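# The equipment list for next year, version 4

December 18, 2021

I promised to write this post before the end of the year, and now I have a free evening and a pot of coffee, so I will do it.

As some of you know, in our small lab we sort dry food with a robot arm. The task is simple to say: take the pieces of peanut and shell out of the rice, and leave the rice. The arm does the work on a normal table, and we write down what goes wrong. In January we must give the budget to Daiane Siqueira, who decides for our department, and she doesn't like a list without explanations. She is right about this. Last year I asked for things because they looked good in the catalog, and two of them are still in their boxes.

So this year I made the list in a different way. I sat next to the table for many sessions and wrote down every moment when I was annoyed. After that I looked at which annoyances can be solved with money.

**Fingers.** This is my first line. Our present fingers are good for a whole peanut. For a thin piece of shell that lies half under the rice they are too thick, and they push the piece deeper before they close. Pumon sells a pair with narrow tips for 77 dollars, and I want two pairs, one to use and one to break. Edivaldo Tavares, my colleague, thinks we should print them ourselves. We tried it in the spring. The printed tips bent a little under load, and I spent more time measuring them than using them. He still has the files and he is welcome to try again, but I don't want the plan to depend on it.

**Light.** We use a round lamp which stands near the work, and I like it, but it is one lamp from one side. On the table there is a strong reflection and the camera loses the wood completely in that place. The black tray is also glossy. I chose it myself for the contrast with the rice, and for the contrast it is very good, so I don't want to change the color. I want the same thing in matte, and a soft panel light from above. The panel from Starnex is not cheap. I asked for a price and I am still waiting, so in the list I left this cell yellow. 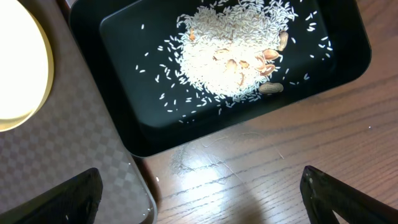

*Rice, peanut and shells in the black tray, seen from the wrist camera.*

The small broken pieces in the middle of the rice are my main argument for the new fingers. They are nearly the same color as the rice, and they sit half-buried. The whole peanut at the side is an easy customer. If all our material were like this one, I would not ask for any money at all.

**Camera.** Here I changed my mind two times. First I wanted a better wrist camera. Then I looked again at my notes and saw that most of my complaints about the camera were complaints about the light. So the camera goes to the second page, under "later." Edivaldo doesn't agree and he wrote a comment of eleven lines in the spreadsheet, which I have read.

**A spare motor for the wrist.** The reseller is Bezerra, and their quote is 1226 dollars with shipping. It is the biggest number on the list and also the most boring thing. We don't need it today. But when the old one stopped last winter, we waited 4 weeks for the part, and a student lost almost all the time she had for her project. I put it on the first page, and if Daiane wants to cut something, I will ask her to cut the panel light before this.

**Small things.** A soft brush and a hand vacuum, because dust and little fibers collect on the table and I am tired of cleaning with my sleeve. Matte trays, as I said. Rice and peanuts, which until now I have bought with my own money in the shop on the corner. The lady there believes that I have a very large family.

I also looked at a complete sorting station from Skosemska. It is beautiful, with its own cabinet and its own lights. It would eat the budget of several years and we would learn little about picking, so I closed the page. I opened it again the next day, only to look.

If you have used narrow fingers for thin and fragile pieces, please write to me in the comments how long the tips lasted. I have to put a number for replacements in column F, and at the moment there is only a question mark.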